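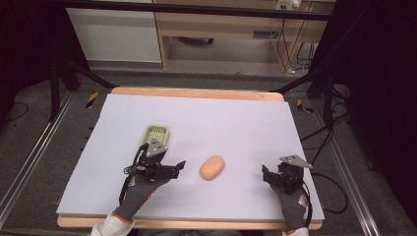 Animation & Game Design Program Meeting: May Minutes

Posted in May by the program coordinator

I took notes again this month, so blame me for the spelling. We got going at 4:15, once the projector woke up.

Minutes from April were approved with one fix (I'd written that the rigging elective was full, and it still has 6 seats).

Render farm. We burned through 2657 hours of render time this semester, mostly in the last stretch before senior reels were due! Hestard will extend our license through the summer at the same rate. Everybody was fine with that, so I'm sending the paperwork back.

Transfer students. We have 22 coming in this fall, and I'm thrilled. The big question was whether their 2D credits from other schools can stand in for Drawing for Animation. We went back and forth for ages. Decision: yes, with a portfolio look first. We'll bring in up to 2 faculty per portfolio, and I'll put a sign-up sheet by the lab door.

Senior game. The team wants to show Zeltora at the Heltelell showcase. The build runs, but the third level still drops you through the floor if you jump near the bridge (I tried it, I fell, I fell again). Approved as long as that gets fixed before the booth form goes in.

Costache Lab hours. Students asked for later evenings. I'm all for it, but we'd need another lab monitor, so it's tabled until we see the fall budget.

Other stuff: please stop saving over the shared walk cycle file. Make a copy!

Wrapped up at 5:40. Next meeting is in August, same room.

Comments (3)

reelmom: Will the portfolio look happen before fall registration opens? My daughter is transferring in.

polycount_pete: I fell through that bridge too lol

labrat: +1 for later hours, even one extra night would help

We use cookies to keep this site running. By continuing to browse, you accept our cookie policy.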